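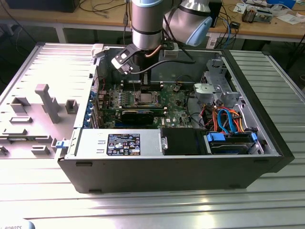
A Dell tower computer with its side panel off.

The Nultesero Plate comes down to two old friends

2020-07-28

Hello again, everybody, and I hope you are all finding some shade. Those of you who were down at the courts for the semifinals will know already that we have ourselves a final, and a good one, and those of you who weren't (I know of at least one family away at the lake, and very jealous I am too) can settle down with a cold drink and let me tell you how we got there.

Loukia Stergiou will play Iraklis Liapis for the Nultesero Plate. If you had asked me to write two names on a piece of paper back when the draw went up on the clubhouse door, I would have put Loukia's down without a second thought and then chewed on my pen for a good long while. Iraklis had a sore elbow most of last winter, he skipped the December indoor evenings altogether, and when he came back in the spring he was serving at what I will kindly call a conversational pace. And yet!

His semifinal was against the left-hander from Ostano who beat such a lot of our people in last year's event, and for the first set it looked like more of the same. That big swinging serve out wide on Court 3 is a horrible thing to deal with in the late afternoon, when the sun comes in low over the parking lot, and Iraklis was mostly waving at it. He lost the set quickly and sat down on the bench with a towel over his head. I was near enough to hear him humming, which I took as a good sign, although I couldn't place the tune.

What he did next was move. He took two big steps back and to the left to receive, gave up the middle of the court almost entirely, and started floating the ball back high and deep down the line. It wasn't pretty, and a couple of the Ostano supporters said so, in a friendly way. But it kept him in the rallies, and once Iraklis is in a rally he is very hard to get rid of. There was one point in the second set that I am sure went past 15 shots, with both of them up at the net, then both of them back at the fence, and it ended with a drop shot that landed so softly I think it surprised him as well. The whole bank of people on the grass got up and clapped. He took that set in a tiebreak and then the third rather comfortably, and his opponent was lovely about it afterward and stayed on for the supper.

Loukia's match was a different sort of afternoon. She was up against last year's champion from Huenchumán, and I don't believe I have seen her hit the ball better in all the years she has played here. The backhand down the line was working from the very first game, and she came forward behind it every chance she got. There was a wobble in the second set, when she was broken while serving for the match and then double-faulted to fall behind in the next game, and I had my hands over my eyes for some of it (my neighbor on the bench kindly reported what was going on). She got the break straight back with a return at the feet, held her serve, and finished it with a smash that bounced clean over the back fence and into the hedge. We never did find that ball, so if you come across it while you are walking your dog, please drop it in the basket by the gate.

I caught up with both of them over the potato salad. "I've known Iraklis since we were both learning to keep score," Loukia told me. "He knows every shot I've got, so I suppose I'll have to hit them harder." Iraklis said he was going home to put ice on his elbow and that he would think about the final once he could lift a fork properly. They used to play mixed doubles together, as plenty of you will remember, and there was a time when the pair of them hardly lost a match in the Sostex league from one end of the summer to the other. They have met in singles only now and then, and never in a final here, so I wouldn't like to guess who comes out ahead. My heart says one thing and my head says another and I'm keeping both to myself until it's over.

A word about the crowd, too. The umpire's list has over 100 people signed in for the afternoon, and that is a wonderful turnout for us, especially with the heat as it was. Thank you for keeping so quiet between points, and thank you to whoever brought the second cooler of lemonade, which disappeared even faster than the first. If you came on foot across the lower field, please use the side path next time. The grass by Court 1 is newly seeded and looking rather sorry for itself.

The final will be on Court 3 once more, and the exact start time will go up on the clubhouse door and out by email as soon as the two players have agreed on it. We'll aim for late in the day, when it has cooled off a bit. Bring your own chair if you have one you like, as the benches fill up early, and a hat. The junior singles final will be played first as a warm-up for the spectators, and I do urge you to come along in time for it, as those two youngsters hit the ball a good deal harder than I ever did.

There will be a supper afterward, the same arrangement as before, so a dish to share if you can manage it and just your good company if you can't. Somebody asked about the honey cake. Yes, there will be honey cake.

And one last bit of business while I have you. The resurfacing fund for Courts 1 and 2 has reached $1000, thanks in large part to the raffle at the semifinals, and the jar will be out again on finals day. The cracks along the baseline on Court 2 have been filled for now, but do watch your footing at the far corner, where the patch sits up a touch. The ladder challenges carry on as usual through the week, so please keep writing your results on the sheet, with both players' names spelled out in full, and put the pen back on its string when you've finished.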